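New rules for the taped tables
10 October 2023

From this month the robot hall at Endport works under one written set of table rules. Until now each group had its own habits, and when a table changed hands in the afternoon, the next people often spent their first hour finding out what the tape meant. The rules are short, 2 pages, and they hang at every station. We explain here the parts that raised the most questions.

Rule one is about the cells. The table is divided with blue tape, and each object has a start cell that is written in the run sheet. The bin has its own place too, and it may not be moved during a series, also not by a small distance to make the reach easier.
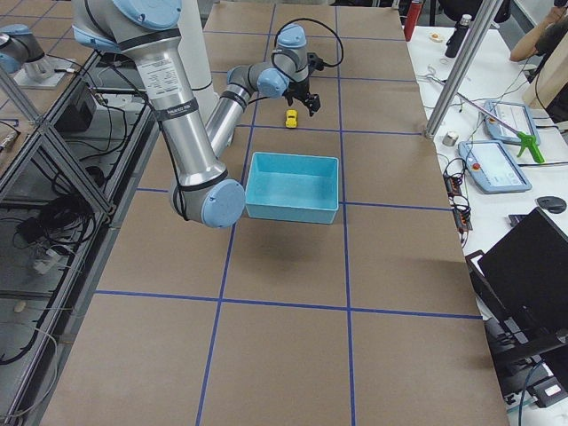
Hands and loose things

While the arm is enabled, no hands come over the table. Who wants to correct an object stops the arm first, and says it aloud. The teach pendant stays with the person who runs the series. Drinks do not belong on the equipment desk - this was already the rule in February, and we repeat it because it is easily forgotten. Cables on the floor must be checked before the first run of the day.

For small objects such as the toy car, the operator looks at the wrist camera view before closing the gripper. The object should be between the two fingertips. If it is not, the run is stopped and marked as "aborted", and it is kept in the log. Please do not delete such runs. In the Celulley series we have 1,303 runs on file, and 153 of them are marked aborted. Those are useful to the people who read the data later.

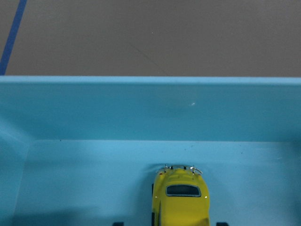

Yellow car in the blue bin, with the fingertips at both sides. Wrist camera view.

Rule four was discussed the longest. Before each series, one view of the bare table is saved from the wrist camera, with at least one tape crossing in it. This view is compared with the one from the day before. It shows quickly if the camera has turned a little in its holder, or if the tape was laid again in another place.

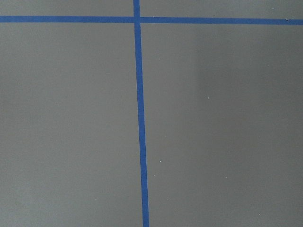
Endport Robot Hall - Group for Safe Work and Methods

Tape that lifts or has a torn edge is replaced over its full length, and never patched with a short piece. After replacing, the run sheet gets a new table number. Dust and crumbs are wiped away with a dry cloth. Scratches and pencil marks may stay, but they are noted on the sheet.

Light is a harder matter. A shadow on the table is allowed, if it comes from the fixed equipment. A shadow from a person is not, so please stand behind the line on the floor during a run.
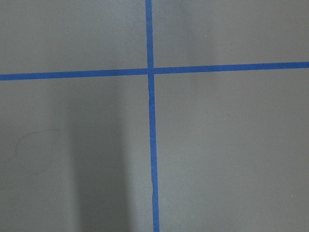 Tape crossing seen from the wrist camera, with a soft shadow at lower left.

The Ankrah and Nusovlow groups change to the new run sheet at their next series. Old sheets can be used up for practice only. Questions and corrections to the rules go in the gray folder at the entrance, and we answer them in the next newsletter.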